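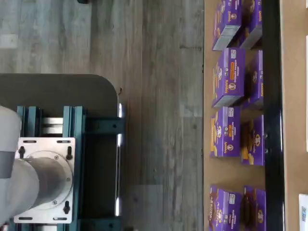
festcombe_lurker wrote: before anyone answers, is this floating or glued down? And have you got a concrete slab or floorboards underneath? The advice is different and you'll get three people shouting at each other if you don't say.

Fair point, edited to add. It's floating, click-together wood-effect planks on foam underlay, on top of old floorboards. House is a 1930s terrace. Original post follows.

Creaking floor, one spot only, driving me up the wall
Posted 2019-08-29 in Floors and Stairs

We had grey planks put down in the back room last October. For the first few months it was lovely and silent. Now there's a creak between the door and the radiator which goes off every time anyone crosses the room, including the cat, who is not a heavy animal. It's worse in the evening. Walking along the planks is tolerable. Walking across them sounds like a galleon.

The fitter came back once, stood on it, agreed that it creaked, and left. I have since sent him two messages. I believe he has moved to the sea.

Things I have tried:
Talcum powder in the joint, as recommended by the internet. The creak continued but smelled of babies.
Moving the bookcase off that side of the room. No change, and now the bookcase is in the hall.
Walking round it. This works perfectly but visitors need training.

I'd like to fix it without lifting the whole floor if I can. The firm that sold us the planks (Skelari) say it's a fitting problem, and the fitter, when he was still speaking to me, said it was a plank problem. Is there anything sensible I can do myself? I own a drill, a pry bar and a reasonable amount of spite.

Dingley_Ding
Member, 208 posts

Two likely causes, and you can check the first one in ten minutes.

Take the skirting or beading off along the wall nearest the creak. There should be a gap between the last plank and the wall, all the way along. Ours was meant to be 10 mm but check what your maker's instructions say. If the planks are jammed against the plaster, or against a pipe, or against the door frame, the floor has nowhere to go when it swells a bit, so it lifts slightly and rubs when you tread on it. You mention a radiator. Look at where the pipes come up. Fitters love to cut that hole tight because it looks neat, and then it squeaks for the rest of time.

If it's tight, trim it. An oscillating cutter is the tool for this and you can hire one for a day. Hoover as you go, keep well clear of the pipe itself, and put the collar back over the hole afterwards. Then leave it a couple of weeks before deciding whether it's worked. It won't settle overnight.

If the gap is fine everywhere, it's underneath. Old boards in a terrace are never flat. Put a long straight edge across the floor where it creaks, and see if you can rock it or get a coin under. If there's a dip you'll feel the planks go down when you stand on them. A floating floor will put up with a little bit of that but not much. The other possibility is that it's the old floorboards creaking and the new floor is innocent. Go and stand on the same boards where they carry on into the hall, if they do. You may need to move a bookcase.

Please don't screw through the planks. I know you're thinking about it. You mentioned the drill first.

Unitz
Member, 5 posts

had this, put a rug on it. still creaks but you cant hear it as much. rug was 189 pounds so not cheap but its a nice rug

festcombe_lurker
Member

Agree with Ding on checking the edges first, and I'd add one thing about the evenings. If the heating or the sun has been on that side of the room all day, the planks will have moved a bit by teatime. Ours used to start at six o'clock sharp, just as the news came on. That made me suspect the edge gap, and it was. The whole run was hard up against the hearth.

If it does come down to a dip underneath, you won't have to lift the entire room, only from the nearest wall back to the bad patch. Number the planks on the back in pencil as they come up. I numbered mine on sticky notes, and the sticky notes stayed behind on the underlay in a pattern I was never able to interpret. Screw down any loose floorboards while you're there (check for pipes and cables first, please), pack the low spot with thin ply or whatever your underlay people recommend, and put it all back in the same order. It took me a weekend and some language.

Don't bother with more talc. You can get a dry lubricant for joints which is meant to be better, but I used it on a stair once and all it did was move the squeak to the next stair up.

Original poster, update

Beading off this morning. The plank by the radiator is touching the pipe on one side and there's a lump of old plaster wedged in the gap further along. Plaster is out. Cutter is booked for Saturday. Will report back, and thank you both. Unitz, which rug?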